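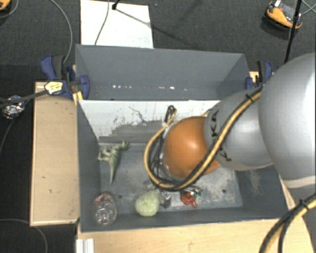

Thread: Has anyone got out of a Vimix broadband contract early?

pennyroyal_tea
Moved house in May, told Vimix, they said fine. The new place gets a download speed of 2 on a good evening. I was sold 100. I rang to cancel and was quoted an exit fee of £90, which is more than I paid for the sofa I sit on while waiting for pages to load. Do I have to pay it?

Dunmore
No. If they can't supply what they sold you they should let you go. Ask for the minimum speed in writing, then complain in writing. Never ring. Ringing is how they win.

gasket
Disagree with Dunmore. I rang, asked for "leaving" and was out in one call. Writing to them got me a reply about somebody else's landline.

pennyroyal_tea
I did ring. I was on hold for 41 minutes with the same bit of pan pipes. I now know it well enough to play at weddings.

Jhun Espiritu
Check whether you signed a new contract when you moved. Mine restarted the clock and I hadn't noticed, it was in the fourth email. If it's a new one the minimum speed will be in there too, usually near the bottom, in a paragraph that looks as if it's about cookies.

Dunmore
Good point from Jhun. Also do the speed test with a cable. They'll blame your wifi, then your walls, then you.

oldmillroad
Devil's advocate: you moved, they didn't. Why should they pay for your choice of village?

pennyroyal_tea
Because they checked the postcode and said it would be "comparable". I have that in an email.

oldmillroad
Fair enough. Withdrawn.

gasket
Whatever you do, don't go to Woronent. Same pan pipes.

pennyroyal_tea
Update: found the fourth email. New contract, minimum speed 41, so I'm a fair way short. Complaint sent in writing, cable test attached. It took three goes to upload.

Dunmore
Keep a copy. And don't cancel the direct debit yet, however tempting.

pennyroyal_tea
Already cancelled it.

Dunmore
Right. Put it back on and we'll start again.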